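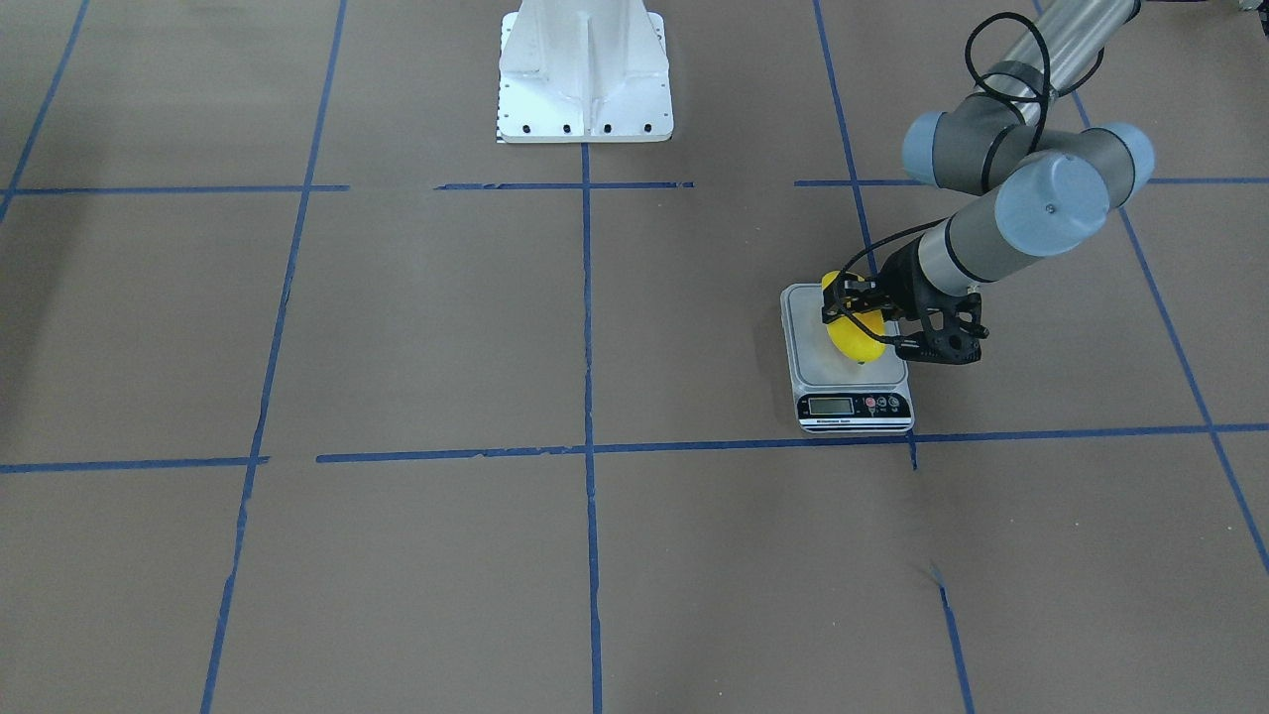 Small kitchen scale with the LCD and buttons along one edge.

Digital kitchen scale drifts and won't return to zero after the load is removed

Asked Oct 17, 2023 in Kitchen Equipment > Measuring and Weighing
Viewed 3,803 times

I have a Brodik digital kitchen scale, single platform, display and buttons on the front edge. It is several years old and was fine until recently. I use it mostly for bread and for portioning fruit.

Symptoms:

Power on, empty platform, reads 0 g. Put on a bowl, reads 367 g. Leave the bowl alone and the reading creeps up by a gram every so often. Take the bowl off and it shows 2 g or sometimes -1 g instead of 0. Press tare and it goes back to 0, then it does the same thing again.

The same bowl weighed 367 g on a friend's scale and stayed there, so the first reading appears to be right. It is the drift afterward that I don't understand.

Already tried: new batteries, different counter, wiping down the platform. The manual covers changing units and changing batteries and nothing else. Is there a calibration mode on these, and would calibration fix drift anyway? For flour a gram or two is irrelevant, but I also weigh yeast and salt on it.

3 answers, sorted by votes

Answer 1 (accepted, 40 votes)

Calibration will not fix this. Calibration sets the span, meaning the relation between the sensor output and the grams displayed. Your span is good, as shown by the bowl matching on a second scale. What you describe is creep plus a failure to return to zero, and those have different causes.

A kitchen scale of this type uses one or more load cells. A load cell is a piece of metal with strain gauges glued to it. When the metal bends slightly, the resistance of the gauges changes, and the electronics convert that to a weight. The metal and the glue both take a little time to settle under load. In a good cell the settling is too small to show up on a display that reads to 1 g. In an old or overloaded cell it becomes visible.

Check the following in order.

1. Debris. Turn the scale over with the batteries out. Look at the gap between the platform and the housing, all the way around. Flour and sugar pack in there and set hard when they pick up moisture. Anything bridging the gap carries part of the load and releases it slowly. Use a dry soft brush or a wooden toothpick. No compressed air, which pushes the debris further in.

2. Feet. All of them need to be present and touching the counter. A missing rubber foot twists the housing.

3. Temperature. Do not put a bowl straight from the fridge or the oven on the platform. Let the scale sit in the room for half an hour if it has been stored in a cold pantry or next to the stove. Strain gauges respond to temperature, and cheap scales compensate for it poorly.

4. Battery contacts. New batteries do not help if the contacts are corroded. Clean them with a cotton swab and a little white vinegar, then wipe with a damp swab and dry.

5. Storage. If you keep the scale under a stack of pans, stop. Constant load in storage is a common cause of permanent creep. Store it on edge or with nothing on top.

To test after each step: turn on empty, wait one minute, tare. Place a fixed weight in the center of the platform. Write down the reading immediately, at one minute and at five minutes. Remove the weight and write down the zero. Use the same weight each time. An unopened can is fine.

If the numbers do not improve after all five, the cell itself is worn and the scale should be replaced. Individual cells can be bought, but matching the new one to the board is not worth the time on a product at this price.

For yeast and salt you want a second scale anyway. A 1 g display can be off by half a gram before any fault is considered, and on a 3 g quantity of yeast that is a large error. Get a small pocket scale that reads to 0.1 g or better.

Comment: Step 1 was it, at least mostly. There was a ridge of dried dough along the back. Zero now returns every time. Still creeps 1 g over five minutes with the can. I can live with that.

Comment: Then leave it. Tare immediately before each addition and the creep will not matter.

Answer 2 (6 votes)

Agree with the above on debris. On calibration: some models do have a hidden mode. On my Lustoslow you hold the unit button while powering on, the display shows CAL, and it asks for a specific weight. I do not know if the Brodik has the same sequence. Do not enter it without a proper calibration weight on hand. I tried it with a bag of sugar marked 1 kg, forgot about the weight of the bag, and everything read low until I redid it.

Also check the auto-off timer. Some scales lose the tare when they shut down, and that can look like a zero error when you turn them back on with the bowl still in place.

Answer 3 (0 votes)

mine did this and i just bought a new one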